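Small bowls keep falling over in wire dish rack

Posted in Kitchen & Dishes
07/05/2021

pinedrawer

I bought a Hirberg dish rack in November to replace a plastic one that had gone cloudy. It's black wire, with a raised part on one side for plates and a lower tray next to it. Plates are fine. Cups are fine. My problem is bowls.

We have a set of small Gelum bowls, the kind you'd use for dipping sauce or a kid's serving of yogurt. They are too small for the plate slots. If I put them in on edge they roll forward and end up face up, and then they hold water. If I put them upside down in the tray, the rim sits flat on the wires and the inside is still wet after nearly 7 hours. I've been drying them by hand, but I bought a rack so I wouldn't have to.

Is there a way to load these that works, or do I need a different rack? I don't have room for anything bigger. The counter next to the sink is short and the coffee maker already takes up half of it. I also don't want to hang anything on the wall, we rent.

Carl in Duluth

Get a dishwasher.

More seriously, if you can't do that, just put a towel down and lay them on it upside down. Change the towel when it gets damp. I have done this for years and never owned a rack. The only drawback is the towels.

mrs_okafor_t

I had the same trouble with a Ravn rack, which sounds close to yours. The slots on these are spaced for dinner plates and anything under cereal bowl size will roll.

What worked for me was to stop using the slots for bowls at all. Put them in the lower tray on their sides, leaning back against the wires, with the open side facing you and tipped a little down. Start from the end nearest the raised part so the first one has something to lean on. The next one goes beside it. If they overlap a little that's okay, but don't nest them. Two bowls nested will stay wet between them, and mine started to smell.

Check whether the rack is level too. Mine sloped toward the back because of the lip on the counter, and everything slid. I put 2 felt pads under the back feet and that helped. Felt was a bad choice, it soaked up water and had to be replaced with rubber ones. Get rubber to begin with.

As for the upside down method, it's slow because the air can't get in. You can tilt each bowl by resting one side of the rim on a spoon or the edge of the tray. It's a bit fussy, but it does dry faster.

Glass bowls I keep out of the rack. I chipped one against the wires and glass costs more to replace than a rubber mat does. They go on the table next to it.

I wouldn't buy another rack until you've tried this for a week. I looked at a Casach one with adjustable pegs and it was close to $100, which is a lot of money for something that holds dishes.
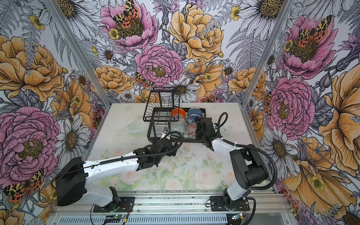 Jolien Verstraete

Agree with the answer above about leaning them. I do it the same way in a two-level black wire rack - small bowls propped on their sides against the wires, upper row and lower row both. The orange one and a blue one are in the upper row, and the white one goes below the orange. The green glass bowl stays flat on the table to the left of the rack.

One thing to add. If a bowl still rolls, turn it until it settles. Some of mine have a wide foot and some have hardly any, and the ones with hardly any need a neighbor to lean on, so I load those last. I also empty the drip tray before I load, or the bottom row ends up sitting over old water.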